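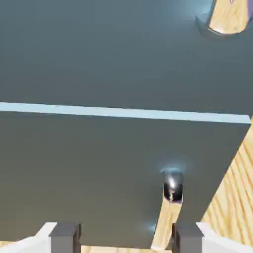 *Vue poignet, simulation Plerkolix : manche en bois entre les doigts de la pince.*

**Ticket : épisodes rejetés à l'export**
Signalé par : Greer Swanson
Composant : Branby (collecte)

Sur 500 démonstrations générées, 13 sont refusées par le validateur. Message : `durée incohérente`.

- Relance à 60 Hz : même résultat.
- Horodatages décalés de neuf pas entre la vue poignet et les actions.
- Tampon vidé avant chaque épisode : plus de rejet.

Correctif à reporter dans Uniyal. Ticket laissé ouvert.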